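Learning to leave wood alone

September 2024

Since I moved to Zitdale I have a small room behind the kitchen which I use for woodworking. I am not a professional. In the daytime I do accounting for a company that sells doors, and in the evening I make cutting boards, small shelves, and one time a bench which my wife does not allow in the living room. In this post I want to write about finishing, because two readers asked me by email what oil I use and I gave both of them a too short answer.

When I started, I believed that every piece of wood must become darker to look serious. My grandfather's furniture was almost black, so for me this was the color of good furniture. I bought a can of walnut stain and I put it on everything. On pine it made spots like a sick cow. On maple it was even worse, because maple takes the stain in some places and refuses it in other places. I threw away three boards before I asked somebody.

The person I asked was Leopoldo Huerta, who had a shop for kitchen tables in Bristia for many years and now only repairs chairs. He looked at my board for a long time and asked me, "Why did you buy maple if you wanted walnut?" I had no answer. I had bought it because it was on sale.
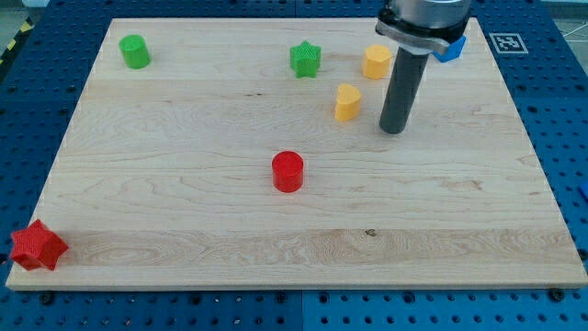
Maple is a wood for people who like light rooms. It does not have the strong lines of oak, and in the store, when it is rough and dusty, it looks like nothing special. You have to come close. Then you find the fine wavy grain, the few darker streaks, maybe one small dark knot like the one in the lower part of the board in the photo, and you understand that stain would only hide these things. I used to cut away every knot. Now I try to plan the piece so that a small one can stay, if it is tight and does not move under the finger.

So, to the oil. I tried four products and I stayed with the one from Feltirberg, which is a hard wax oil without color. A can costs me 49 dollars and it is enough for the whole winter. It makes the maple a little warmer in tone, but not orange. Before this I used a cheaper one and after some months my shelf became yellow like old paper.

The sanding is more important than the oil, and here I made my second big mistake. I thought that finer is always better, so I was sanding until 1,000. The surface was like glass and the oil stayed on top and was sticky for a week. Leopoldo stops at 200 or close to it, whatever paper he has in the drawer. I do the same now. After this I wipe the board with a damp cloth, wait until the next day, and sand one more time very lightly by hand.

Then a thin coat with a cotton cloth. Thinner than you think! After fifteen minutes I take off everything that the wood did not drink. The next evening I put the second coat, and for a table also a third. Please put the used cloths flat outside to dry and do not leave them in a ball, they can start a fire by themselves.

In August I finished a desk top for my daughter in this way, 122 centimeters long. She already put a glass of juice on it without anything under it. There is a ring, but a weak one, and I will sand this place and oil it again when she is at school. With varnish I would have to do the whole top.

Next time I will write about glue, and about the Engström clamps which I bought used and which I still have not cleaned.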